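Laltine Forums > Phones and Handsets > Flip phone for everyday use, anyone still at it?

halas_v
Posted Oct 10, 2024
Evening all. My Rusnák flip has been my only phone for two years now and the hinge has started to creak. It still opens and shuts fine, but the battery is down to a day and a half and I'm wondering whether to fix it or move on to the Vondow everyone keeps going on about. A new battery is 43 quid from the shop in Trarville, fitted. The Vondow is a lot more than that and I'd have to learn the menus all over again (I've got 60 speed dials and shortcuts set up, don't laugh).

What I like about the Rusnák is that with the lid shut you can still read texts and skip a call from the little outer screen. Does the Vondow do that properly?

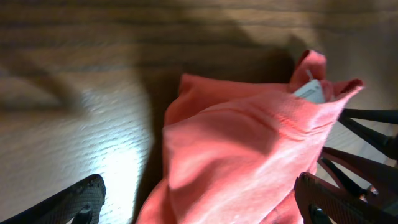 pebbledash
Sort of. You get the name and the first line of the text, but you can't scroll, so anything longer means opening the lid. I had one for a month and it drove me up the wall. Get the battery done.

Mintcake
I'd disagree with pebbledash there. You can scroll with the volume keys once you've switched it on in Settings, under Cover. It's off out of the box, which is daft, but it's there!

pebbledash
Mine had no Cover menu at all. Which version are you on?

Mintcake
The newer software, it came through last November. If you sold yours before that you'd have missed it.

halas_v
Ah, that does change things a bit. What about the contacts? Mine holds 3,000 and I'm at 1,339 (every plumber I've ever rung is in there). I'm not typing that lot in again, I'd sooner put up with the creak. The Rusnák will send them over Bluetooth but only one at a time as far as I can see.
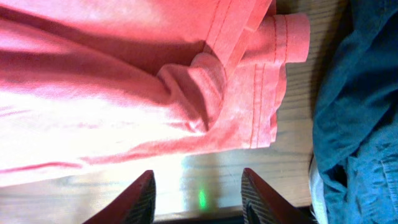 Mintcake
Go to Contacts, Options, Back up to card. It saves the whole lot as one file, then you pop the card in the Vondow and import. Took me five minutes, and only the birthdays went missing.

Tollgate
Check your accents afterwards though. Mine came across with question marks in half the surnames.

halas_v
Great, my own name's Vratislav Halás so that'll be a treat. Right, I've done the backup tonight and it all went onto the card in one go, so thanks for that. I think I'm going to be boring and get the battery first. The keypad on this one is lovely, proper clicky keys with a bit of a dome to them, and I can text without looking.
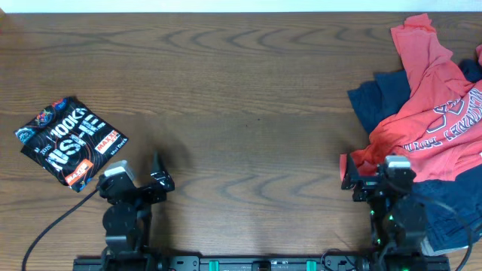
The thing I can't get past with the Vondow is the flat keypad, I tried one on the counter in Trarville and kept hitting 5 when I wanted 8. Maybe you get used to it?

Mintcake
You do, give it a week.

pebbledash
You don't.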